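Share this posting 30
Comments 4

Call for participants: tabletop pushing project, student robotics club

The Flenska student robotics club is taking applications for its next bench project. Places are open to students in second year and above, and to college and trades students with a supervisor's letter. The project starts in October and runs for one term. It is unpaid. It can be counted toward a project credit where the home department agrees in writing.

Background

The project is called Dineck. The task is planar pushing: one arm, one rod-shaped tool, no grasping. A participant types or speaks an instruction ("move the red star next to the blue cube"), and the arm has to carry it out by sliding blocks across a flat board. The work is split between the control group, led by Gareth Crabtree, and the language and labelling group, led by Nadiia Maksymiv. Ruth Wragg supervises the lab and signs off all access.

The block set is plastic, in red, blue, green and yellow, two blocks of each colour. The work surface is a pale wooden board on a perforated blue table. 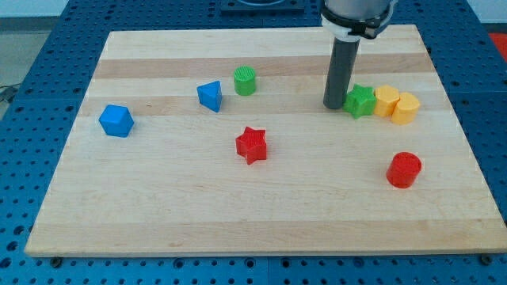
Last term's control group recorded 414 episodes. Of these, 30 were thrown out for timing faults between the arm log and the video. The remainder are stored with their instructions and are the starting point for new members. The target for the coming term is 900 usable episodes, with a wider range of instructions and more starting layouts where blocks are already touching. Touching blocks are the main source of failure in the current controller, which tends to move both when told to move one.

Positions open

Control and motion. Two places. You will work on the pushing controller, mostly in Python with some C++. You should be comfortable with coordinate transforms and able to read someone else's code without rewriting it. Prior arm experience is useful but not required.

Perception. One place. You will maintain the block detector and the camera calibration. Similar colours and partly hidden blocks need the most attention. A first course in computer vision or equivalent is required.

Operators. Open number. You will run sessions, write instructions, reset the board between episodes and fill in the log. No programming is needed. Clear written English is needed, as your sentences become part of the data. French-speaking operators are also welcome, and a bilingual instruction set is planned.

Mechanical. One place. You will print replacement blocks and tool tips, and check the tip height against the board before each session. Access to the Gurnisach workshop printers is included after the standard induction.
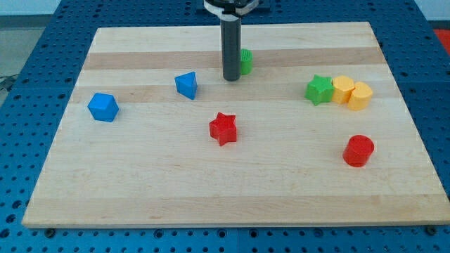 Dineck bench: pushing tool and the eight-block set.

Time commitment

Operators are asked for one evening session a week, starting at 5:30 pm. All other positions should expect two sessions plus a short written report every second week. Sessions are held in the Procházka Lab, ground floor. Members who miss three sessions in a row without notice will have their place offered to the next applicant.

Safety and access

All participants complete the lab safety module before touching the equipment. Hands stay off the board while the arm is enabled. Long hair is tied back. Food and drink are not permitted past the yellow line.

How to apply

Send one page stating the position you want, your program and year, and any relevant work. Control and perception applicants should attach a code sample of no more than 200 lines. Marks and transcripts are not needed. Applications go to Ruth Wragg through the club mailbox and close at noon on the last day of the month. Short interviews will follow for all positions except operator.

4 comments

Trevor Haslam
Is the operator role open to first years? The posting says second year and above, but it also says no programming.

Ruth Wragg
Second year and above for all roles this term. The limit comes from our lab insurance. Please apply next year.

Trevor Lambert
I did control last term. Read the log format notes before your interview. Gareth will ask about timestamps.

Gareth Crabtree
Correct. The notes are in the club folder under Dineck/logging.

Related postings

Line-following workshop: spaces left in the evening group
Gurnisach workshop induction times
Wanted: used stepper motors and drivers
Minutes of the Flenska general meeting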